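From: Chantelle Magagula
To: Winddale Clothing Swap list
Date: May 18, 2023
Subject: Re: Sorting day and what we do with the shirts

Answers to Rawan's questions are under each one. I have cut the parts of her message that were only about parking.

> Rawan Hakim wrote:
> I have the hall from nine. Last time the shirts were a mess by noon and people
> gave up looking. Can we agree on one way to fold them before July? Also, do we
> still take things with stains, and what is the limit per household?

1. Folding

Lay the shirt face down, bring both sides in to the middle, sleeves back along the body, then fold up from the hem twice. Finished size should be close to a sheet of letter paper. Stack with the fold facing the shopper. Spread each shirt out fully before you start, even if it came out of the bag half folded. Orange shirt on the table, finished pile at the back right: 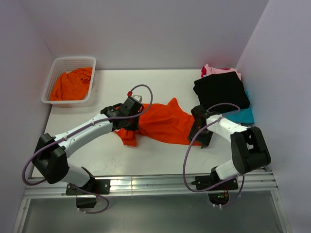 2. Stains and repairs

Same rule as last year. Missing buttons are fine if the rest is sound. Stains on the front or collar go to the rag bag. Xuelian takes the rag bags to Olard on her way home, and they want cotton only, so please keep fleece and nylon out. Anything with a broken zipper goes in the repair box. Issa has offered to do zippers again but would like no more than 19 this time.

3. Limit per household

We took in 600 pieces last July and 361 went out again. The rest sat in my garage until October. I would like to drop the intake limit from 40 pieces to 25 per household and leave the take-home limit where it is. If you object, write to the list before the end of the month.

4. Tables and sizes

Wissam can borrow eight tables from Van Rooij. Adult shirts need three of them. Kids' sizes get two, sorted by age and with the label turned out. Pants and skirts go on the rack. Heavy knits should lie flat, they stretch on hangers. Please don't start folding on the selling tables. Use the one by the kitchen and carry the piles over when they are done.

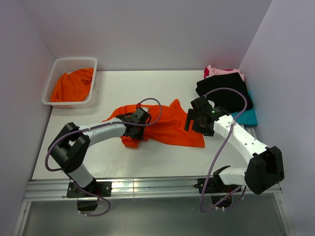

5. Money

Hall rent is 70 dollars for the day, paid from the coffee jar. We have enough for that and for new size cards. If anyone still has the old cards from the Rororach Road sale, let me know and I won't buy more.

Rawan, I can bring the key back to the office afterward. The rack is in the closet behind the stage, and one wheel needs tightening before it is loaded.

Chantelle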